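Wellholm Community Help > Crafts, Hobbies and Odd Jobs

Practice heads and lipstick that will not behave

Posted by marrowfat_pete, 22 January 2023

I have been put in charge of the make-up table for our village pantomime, on the grounds that I once owned a paintbrush. To avoid wrecking real faces I'm learning on a practice head first. It has a nicer complexion than anyone in the cast, or it did until I got hold of it.

Two problems. One, the blush goes on in stripes and stays in stripes, and my attempts at blending just move the stripes to a fresh part of the cheek. Two, the lipstick skates about and ends up on the chin. I'm told this is all in the wrist. Mine may be faulty.

Is it me or is it the plastic? And is there a way of cleaning the thing between goes? It's starting to look as if it has been to a wedding.

Bogdan Mihăilă

Mostly the plastic, a bit you. Skin is slightly rough and drinks some of the colour up. A shiny head drinks nothing, so the pigment sits there and gets shoved about by whatever you do next. I run the beginners' evening at Arumton and everyone's first cheek looks like a barn door in the rain. Blotchy, with the darker red running in smears down to the jaw:
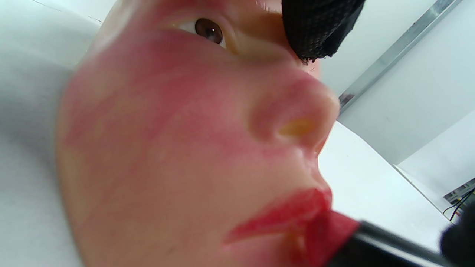 What I tell people to do

Wipe the head with a dry cloth before you start. Dust it with plain translucent powder, more than seems decent, and knock off the extra. The blush now has something to hold on to.

Use less colour than you think, then halve it. Dab, don't drag. If you get a stripe, leave it alone and press powder over it with a clean sponge. Chasing it with the brush is how you get seven stripes.

For lips, start in the middle and stop before the corners. Rest your little finger on the chin if you can reach. On a flat silicone mask you can use both hands on the tube, and there's no shame in it -- it steadies the tip, and the mask is in no position to complain about the crowding.
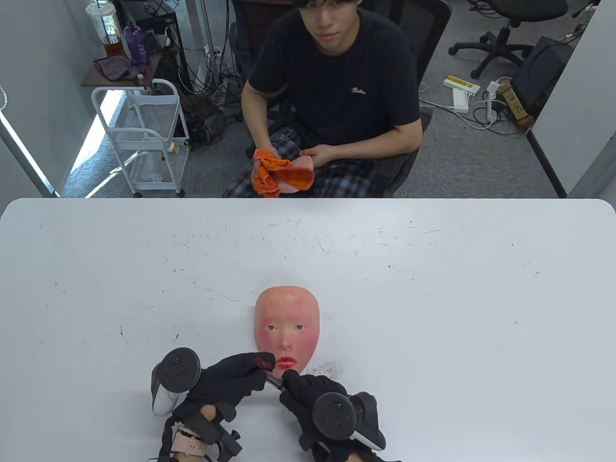

Two hands on one lipstick, mask flat on the table.

Keep a cloth handy as well, one you don't love. Lipstick crumbs get on the table and then on your sleeves, and from there to the sofa.

Lungu_Towers

just buy a better head. mine was from a shop in Flostness and it's fine

hatstand49

Not sure a better head is the answer, I've had a cheap one for years and only the nose has gone. Agree with Bogdan on the powder.

Two things to add. Lay the head on its side for cheeks so you're working on a level surface, and try the tube in the air over the spot before you commit. I was taught to hover first and I still do it, like someone deciding where to put a full stop.

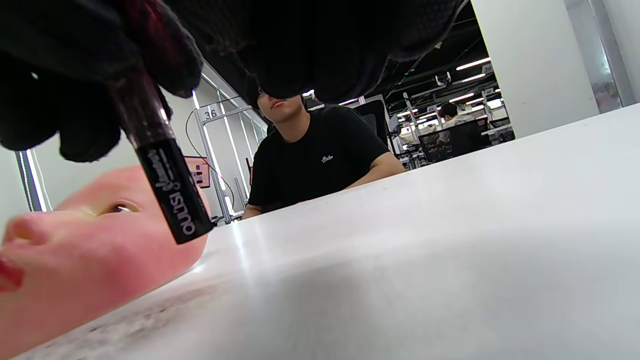

Cleaning it

Warm water, washing-up liquid, soft cloth. Baby oil for red lipstick, then the washing-up liquid again to get the oil off, or the next lot of blush will slide straight down the neck. Go gently near the eyes if they're painted. I scrubbed mine and he now looks permanently surprised on one side.

Red does stain in the end. You get used to him looking flushed. Good luck with the panto, and try it on a real person at least once before opening night -- they flinch, and the head won't have prepared you for that.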